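Chapter 7
Light Where People Work 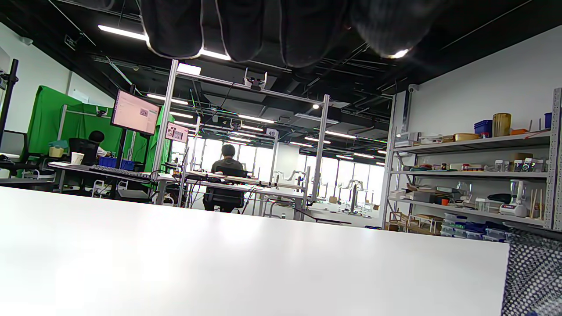
Lighting is one of those subjects you can't stop noticing once you start! Walk into any shop, office or library and look up before you look at anything else. Are the lamps in rows? Do the rows follow the desks, or do they run straight across them? Small choices like these decide whether a person can thread a needle at four in the afternoon or has to carry the work over to a window.

In this chapter we follow light from the lamp to the eye. We begin with the lumen, the unit for how much light a lamp gives off, and then move to the lux, which tells us how much of it lands on a surface. The two get mixed up all the time, even by people who buy lamps for a living. A lamp can put out plenty of lumens and still leave a bench gloomy if it hangs too high or points the wrong way.

Section 3 is my favorite. It deals with glare, and with the way shiny surfaces throw light back at us (a glossy desk can act like a weak mirror). You'll tilt a sheet of plastic under a ceiling lamp and find the angle where the bright patch slides out of view. It's a lovely little experiment and takes about 7 minutes.

Later on we visit the old Malabanan print works in Plonascombe, where the benches were measured at 866 lux before the ceiling was painted and 1,000 lux after. Same lamps, same height, new paint! Keep those two readings handy, as you'll need them for the problems at the end of the chapter.

Words to know: lumen, lux, glare, diffuse, reflectance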